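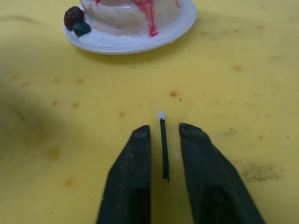 Item 4: thin dark stick with white tip, on the yellow work surface.

Workplace inspection checklist, craft and display bench
Site: Plutholm, ground floor workroom
Date: 07/05/2023
Inspected by: Orathai Chaimongkol
Bench contact: Hammad Mengal
Ratings: S = satisfactory, A = action required, N = not inspected

1. Bench top and legs
Rating: S
Comment: White table stable under hand load. No movement at the joints. Edges free of splinters and sharp corners.

2. Yellow surface, condition
Rating: A
Comment: Worn. Dark grime present, heaviest on one side. Orange and brownish spots and fine specks of debris elsewhere. Wipe with a damp cloth and neutral detergent, dry, and inspect again. If the grime does not lift, replace the mat. Do not use solvent.

3. Surface, cuts and lifting
Rating: S
Comment: Lies flat. No lifted corner that would catch a sleeve or tip a light object.

4. Small loose parts
Rating: A
Comment: Thin sticks left lying on the surface. They are hard to see from standing height and will roll if the table is bumped. Return to the parts tray when not in use. Any stick with a frayed or split end goes in the bin. Razia Ansari to supply a lidded tray, Magsi pattern, 300 mm.

5. Ignition sources
Rating: S
Comment: No lighter or open flame is permitted at this bench. Display candles are not to be lit under any circumstances, including for photographs. Sign to be fixed to the wall at eye level. The previous sign was removed for painting in August and not put back.

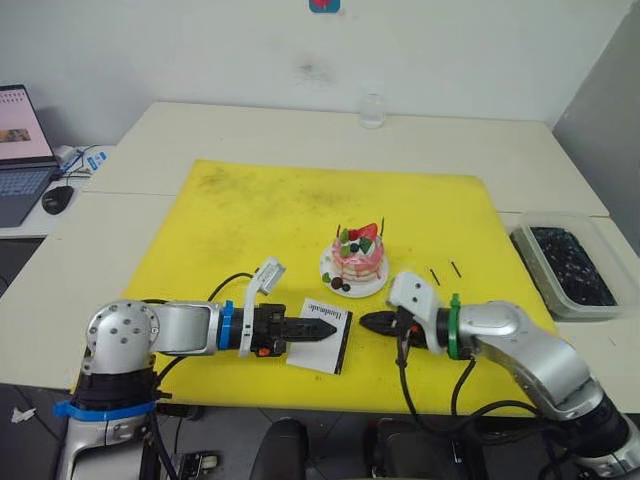
6. Display cake and plate
Rating: S
Comment: Toy cake upright on its round white plate. Strawberry, leaves and berries in place on top. Two dark candles standing. The small round decorations on the plate are a choking hazard for children under three and must be counted back into the box at close. Bench is not to be used for visits by under-threes until the count sheet is in place.

7. Printed cards
Rating: S
Comment: "Handmade" card lying flat. Cards are combustible and are to be kept to one per display. Spare stock goes in the Bino cabinet, shelf 2.

8. Cables near the bench
Rating: A
Comment: Cables hang toward the front edge of the table. Clip back so that nobody seated or walking past can snag them. Babar Abbasi to arrange.

9. Lighting
Rating: S
Comment: 278 lux on the morning reading, taken at the centre of the mat. Local minimum for this task is set at 250. A soft shadow falls across part of the surface. Acceptable for assembly, marginal for colour matching.

10. Aisle clearance
Rating: N
Comment: Stacked Busus cartons prevented measurement. To be done at the follow-up visit.

Actions open: items 2, 4 and 8. Item 10 carried over. Sign under item 5 to be refitted with the others.
Time allowed: 7 days.
Copy to: Amna Kakakhel, site records.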